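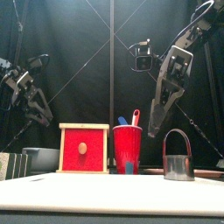 Call for contributors: Static on the Line, a podcast about local music television

Static on the Line is a fortnightly podcast about the regional music programmes that went out late at night on small television stations. We are getting ready for our second series and are looking for new voices to take part, both on microphone and behind it.

The first series covered the Bakton area. The second moves up the coast to Flandow, where the local station ran a video request show for most of the 1980s. Very little of it was kept. What survives is mostly on home tapes, and a lot of the story has to come from people who watched it, worked on it or played on it.

Who we are looking for

Guests. If you lived in or near Flandow and remember the request show, we would like to record a conversation with you. You do not need to have kept anything or to know much about music. We are also keen to hear from members of bands who appeared in the studio slot, and from anyone who answered the phones. A recording takes up to 2 hours, including a break.

Co-presenters. We need 2 people to share presenting duties with the current team. You should be comfortable talking without a script and willing to do your own reading beforehand. Previous radio or podcast work is useful but we will consider people without it. Please be honest about what you don't like as well as what you do — an episode where everyone agrees is hard work to listen to.

Tape loggers. We have 66 home-recorded cassettes waiting to be watched and written up. Loggers note down each song, advert and link, with timings. This can be done from home on digital copies. It suits someone patient who can tell one synth duo from another.
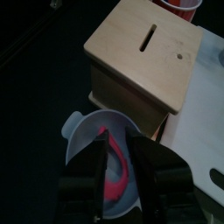
Wooden box with a slotted lid.

What is involved

Recording is in the evening, from 7pm, at our studio on the first floor of the Fahmy Building in Bakton. There is a lift. Guests who can't travel can take part by phone or over the internet, and we will do a short sound check with you beforehand. The series will be recorded from January and released in the spring.

Payment

Co-presenters and loggers are paid. There is a budget of £1,000 for each co-presenter across the whole series, paid in two parts. Loggers are paid per finished tape and the rate will be sent to you with the application form. Guests are not paid, but we cover bus and train fares and there is tea and a sandwich.

The series is supported by Solliteck, who have no say over what goes in it.

How to apply

For co-presenting, send us a recording of yourself, no longer than five minutes, talking about one music video you remember well. A phone recording is fine. Please don't add music to it.

For logging, send a short note saying how many hours a week you could offer and whether you have done anything similar.

Guests can just get in touch using the contact form on this site and tell us what you remember — a few lines will do. If you have tapes, please say so, but don't post them to us until we have spoken to you.

Applications for paid roles close at noon on the last day of November. We reply to everyone.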